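Clear plastic food tub

A clear plastic food tub is a see-through container with a separate lid, made for storing food in a kitchen and, in nearly every home I've ever been in, used for anything but. I keep the entry on these for our household encyclopedia (the Lesley kitchen wiki, last tidied up on 4 Jan 2020), and I've been fond of the things for years, so please forgive me if it runs on a bit.

Form

Most tubs are round, square or oblong. Round ones are easier to wash, having no corners for the rice to hide in, but they waste room in a cupboard and they roll if you put them down on their side. The wall usually narrows towards the bottom so that empty ones will nest. The lid either snaps over the rim or screws on, and a screw lid very often has little ribs moulded round the edge to give your fingers something to hold.

New tubs are clear, or nearly. After a year or two of hot water and scouring they go milky, and anything with tomato in it leaves a pinkish stain that I have never once got out! Bicarbonate helps a little. Leaving them on a sunny windowsill helps a little more, at least in July. 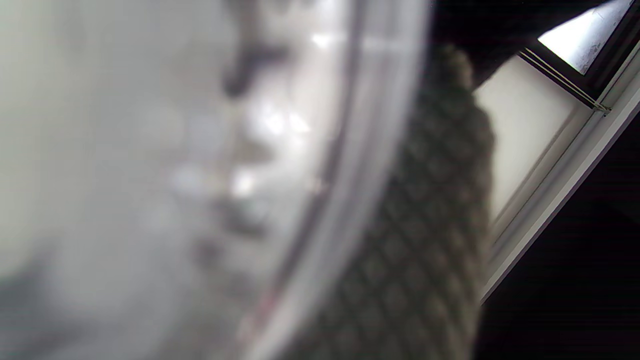 Sizes are a muddle. The Ornero ones in my cupboard go by the diameter of the lid, so a 95 lid fits a 95 tub and there's no arguing with it, while the Kaltel ones go by letter and I still have to try each lid in turn. If you buy a mixed lot, I'd put a dab of nail varnish on each tub and its own lid, one colour per pair. It looks silly and it works.

Use outside the kitchen

Once a tub has gone cloudy it tends to leave the food cupboard and start a second life. Mine have held buttons, seed packets, picture hooks, fuses, hair grips and (for one long winter) a sourdough starter called Sandhu. The great thing is being able to see what's inside without opening it. Tins are prettier but you end up rattling them like a child at Christmas.

They're very good for knitting, too. A deep round tub holds a ball of wool and stops it wandering off under the sofa, and if you cut a smooth notch in the rim the yarn will feed through nicely. Sand the notch first, though, or it'll snag on every other row. I keep stitch markers in a small one with a screw lid, having once trodden on a whole spilt packet in bare feet.

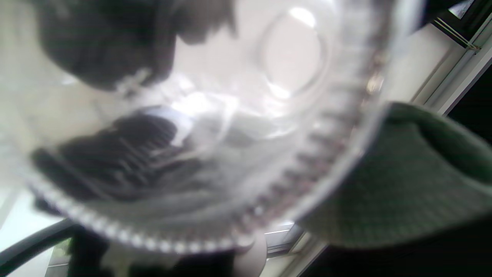

Jianhua Tang wrote in to say that the notch is a mistake and a hole in the lid is far better, as long as it's made from the inside outwards so any rough bit ends up where the wool doesn't touch it. He also keeps his lids on edge in a toast rack, four to a rack, and says he can find the right one in the dark.

I've tried the hole since and I do like it, although you have to cut the yarn to get the ball out again, so the notch stays in this entry for anyone who changes colour a lot.

Care

Wash by hand in warm water with a soft cloth. Store with the lids off, or the next thing you put in will smell of the last.

See also: Jam jars; Biscuit tins; Odd lids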